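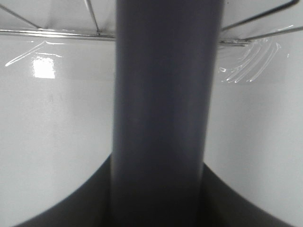

Home router keeps dropping the office tunnel after 90 minutes, anyone else?

Asked by Rūta Paulauskas

I work from home four days a week and connect to the office through a Vandero router using its built-in tunnel. Since February the connection drops after 90 minutes, give or take nothing. Wi-Fi stays up and regular websites still load, but the shared drives go away and I have to log in again. I've restarted the router, updated the firmware and tried a cable instead of Wi-Fi. Same result. The log only says "peer rekey failed" and then a code, 1,844. Our IT person is in on Friday and I'd like to have something to tell him. Laptop is on Windows, if that matters.

3 answers

Gorazd Janevski
Rekey failed means the two ends could not agree on a new key when the old one ran out. Usually the lifetime is set differently on each side. Log in to the router, open the tunnel profile and look for "key lifetime" or "phase 2 lifetime". It may be shown in seconds, so 90 minutes would be 5400. Ask your IT guy what the office end is set to and make yours the same.
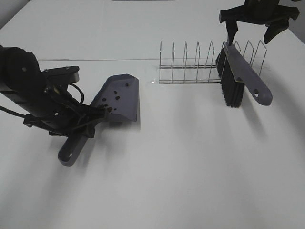 While you are on that page, check whether perfect forward secrecy is on. If it's on at one end and off at the other, the first connection can come up fine and then fail at the first rekey – that matches what you describe. Change one setting at a time and write down the old value before you save. Don't turn off encryption options just to see if it helps.

Marked as helpful by 22 people

Zlatko Babić
just get a different service, I switched to Nurum and no drops so far

Milovan Dimitriou
Zlatko, she needs to reach her office network. A commercial service won't do that.

Rūta, I agree with Gorazd. One thing to add: my router lost its custom settings in a firmware update and went back to the default lifetime. If you have a backup of the config from before February, compare the two. Also send IT the whole log, with the lines before the error – the code alone won't tell him much.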